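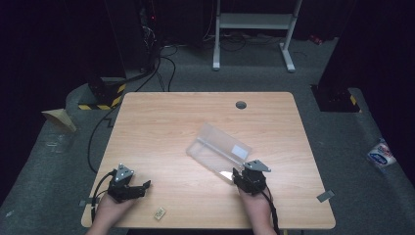
Loïc thinks we should stop throwing away the bad takes. His comment on yesterday's page, copied in so I can find it again: if the policy only ever sees hands that get it right the first time, it will have no idea what to do the first time it gets it wrong, and it will get it wrong on take one.

I agree with him, and I was so pleased to read it that I changed the plan for the whole session before I had my coat off.

18 February 2023, Pernholm bench, hand-held gripper collection, clear packaging set

Where we are: 2166 takes on disk from both hands. After the filter, 1412 usable. The filter is the one we wrote for the Cáceres batch and it is strict. It drops anything with a second attempt at the grasp, anything where one gripper leaves the work area, and anything with a tracking gap on either side. Reading Loïc's note I went back and opened a handful of the dropped ones, and they are great! There is one where the left jaw slides off the rim of the container, backs up, comes in lower and gets it. That is exactly the move we keep wishing the policy had. We recorded it and then binned it.

So the filter now does this:
– tracking gaps: still out, no change
– gripper leaves the work area: out, unless it comes back within the take
– second attempt: keep, tag as "retry"
– third attempt or more: keep, tag as "struggle", do not train on these until we have talked about it

I reran it on a small slice only. The full rerun goes on overnight, remember to point it at the new folder and not at the old index (did that last time, lost a morning).

Clear containers are the hard part of this set and the part I like best. The wood grain shows straight through the walls, and what you get to work with is mostly rims, folds and whatever the lamps are doing on top. I had assumed the label would help. Now I'm worried it helps too much and the policy will learn "go to the white rectangle". Plan: do a block with the label turned under, and another with it off completely. Same containers, same start poses.

Start poses. We have been lazy here. Most people put the container down square to the table and we end up with a very tidy dataset. Today I put it down on the diagonal for most takes and changed the direction between blocks. It changes the approach a lot more than I expected – one hand ends up reaching past the near corner and the elbow has to go out wide. Forearms get tired sooner too. Nine takes, then swap operators, and please stick to that even if you feel fine.

Notes on the hands, for whoever takes the next block:

Keep the idle gripper open. If you close it while waiting, the width signal shows a grasp with nothing in it, and those are a pain to clean up by hand.

Come in slower over the last bit before contact. Not slow all the way, that makes the demos feel sleepy and the policy copies it. Just the end.

Cables. Let them run down alongside the wrist and check them before each block. I had a tug on the right one during a regrasp and you can see it in the trajectory as a little kink. Tagged that take "cable" and left it in for now.

Don't coach each other out loud in the middle of a take. Your hands change when somebody is talking to you, mine certainly do.

Replay check in the afternoon with the Prorkus viewer. Left and right line up nicely now that both streams use the same clock. There was an offset of 2 samples at the very start of each recording, always the same sign, so I trim it in the loader and don't touch the raw files. Would still like to know where it comes from.

Loïc came by at the end and we argued happily over whether a retry should be one example or two. He wants to cut at the moment of failure and treat the recovery as its own demonstration with its own start state. I want to keep them whole, since the policy has a short history window and should see the slip coming. We are going to train both ways, small model, same seed, and compare on the diagonal starts. If his version wins I owe him lunch, and I sort of hope it does, because cutting would give us many more start states for free.

To do:
– full filter rerun overnight, new folder
– label-under block, label-off block
– write up the retry and struggle tags for the Zurau people before they start their own set, they plan to collect in April
– ask whether they have any containers with softer walls
– fresh tape on the table edge
– look at the first-samples offset again with the logger on its own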